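4.3 Failures in the countertop tasks

The third group of episodes gave the lowest scores of the study and is treated separately here, as most of the failures come from one fault. All episodes in this group were run in the Ostine kitchen, a simulated room with stone-patterned worktops and a dining area at the far end. The policy was the same checkpoint used in section 4.2, with no further training. The task list was also unchanged: pick up a named object from the counter, lift it clear, and set it down at a marked place.

Of 1593 episodes, 290 ended in what we call an early stop. In an early stop the arm reaches the area of the object, the fingers are open, and the controller reports the grasp as complete before any close command has been sent. The arm then lifts and carries out the rest of the task with nothing in the gripper. The run is logged as finished, and without a separate check on the object's position it would have been counted as a success.
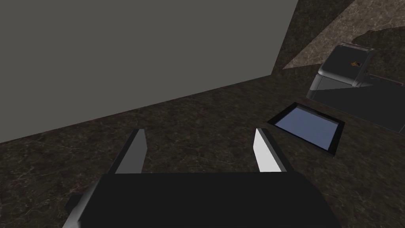
We first found the fault when comparing the Skindia logs with the object poses stored by the simulator. Skindia writes one line per stage change, and the stage names are sent by the controller itself. Nothing in the log is measured independently. In the affected episodes the stage changed from "approach" to "hold" within a single control step, and "close" was either missing or given a length of zero. The object pose did not change at any point afterwards.

The cause was traced to the test used to decide that a grasp is complete. The Ikik controller compares the commanded finger width with the measured finger width, and treats a steady difference between the two as contact with an object. When the approach stage is cut short by the time limit, the commanded width is carried over from the previous episode. If that episode ended with a closed gripper, the controller starts the next grasp with a closed command and open fingers, and the difference is read as contact. The fault therefore depends on the order in which episodes are run. This explains why it did not appear in our earlier tests, where the simulator was restarted after each run.

The layout of the room had an effect as well. Long approaches are more likely to reach the time limit, and the Ostine kitchen has a long counter with the base placed close beside it. Objects at the far end need the base to move before the arm can begin its reach, and time spent moving the base counts towards the same limit. We had set this limit using a smaller room and did not revise it. 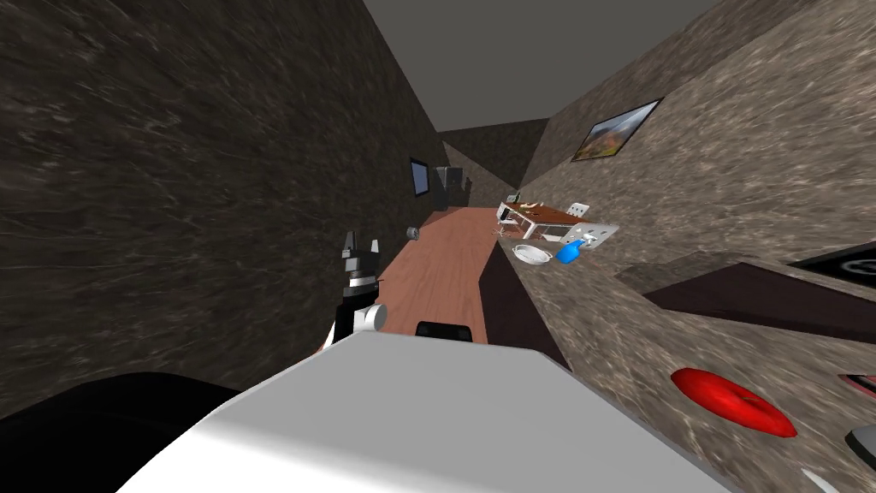 Figure 6. The Ostine kitchen from the robot, with the arm beside the left wall and the counter on the right.

To separate the two effects we repeated 80 of the early-stop episodes in three ways. In the first set only the time limit was raised. In the second the limit was left alone and the commanded width was reset at the start of each episode. The third used both changes. Raising the limit made early stops less common but did not remove them, and some runs took long enough to slow down the whole batch. Resetting the width removed every early stop in the repeated set. Episodes that still reached the time limit were then logged as timeouts, as they should have been from the start. The third set gave the same result as the second as far as early stops were concerned, and had fewer timeouts.

Cutlery needs a separate note. A fork lying on the counter leaves little height for the fingers, and the Chang grasp planner places them on either side of the handle before asking for a close. In this position the fingers may be well aligned with the fork and still have a gap on both sides. A false contact signal at this stage is hard to spot from the wrist view alone, and two of the three people who labelled the videos marked such cases as good grasps. We have since changed the labelling rules so that a grasp can only be marked good when the object has been seen to leave the surface.
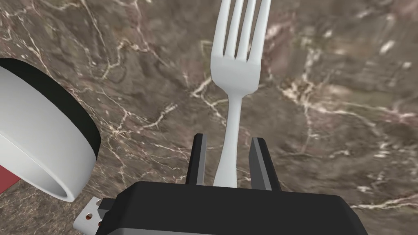

Figure 7. Wrist view with the fork handle between the open fingers.

The fault has a safety side which the scores do not show. In simulation an arm that lifts nothing does no harm. On a real machine, the "hold" stage also lowers the force limit on the wrist and raises the allowed arm speed, on the assumption that the object is secure and the fingers are clear of the counter. After an early stop neither of these can be assumed. The fingers may still be next to the object, and a fast sideways move from there could push it off the worktop or catch it at an angle. For this reason we did not run the checkpoint on hardware until the width reset was in place, and we advise against using any version of the Ikik controller without it where people are within reach of the arm.

We also added a check that does not rely on the controller. At the end of the "close" stage the arm is raised by a small amount and held still, and the finger width is read again. If the fingers have closed fully, or have not moved since the approach, the episode is stopped and marked as a failed grasp. The check adds a short delay to every pick. It would not catch an object that is gripped poorly and slips later in the carry, and those cases are still counted by hand in the tables of section 4.4.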